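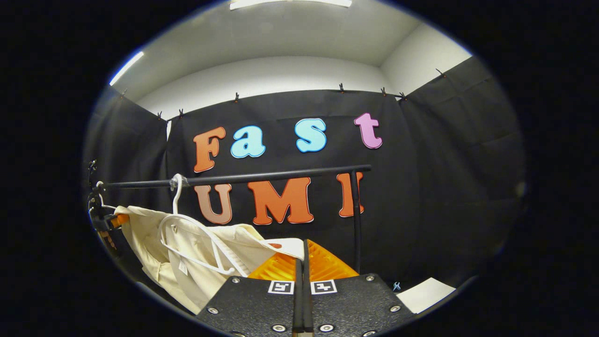
# Comparing finger pads on a hand-held gripper

Clothes are my favorite way to test a gripper! A shirt on a hanger slips, folds and swings, so weak pads show up fast. I ran the Flollum pads against the Grondov ones this way on Tuesday, and you can do it in an evening.

1. Set your rack up in front of a plain dark cloth. Clip the cloth along the top and pull out the worst wrinkles.
2. Hang one light-colored shirt. Keep the same shirt for every pad.
3. Check that the camera sees both square markers with the fingers fully open, then fully closed. If one drops out, tilt the plate a little and check again.
4. Pinch the shirt near the hem, lift, hold for 4 seconds, let go. Do 3 practice grabs before you record.
5. Swap pads and repeat. Go easy on the screws (I stripped one).

I kept 107 grabs for each set. Soft ridged pads are great on loose folds, and I love how little you have to squeeze. Stiffer ones did better on seams and on the hanger itself.

Save the raw video too. Mine came to 1558 clips with all the bad takes left in, and the bad takes taught me the most about finger angle.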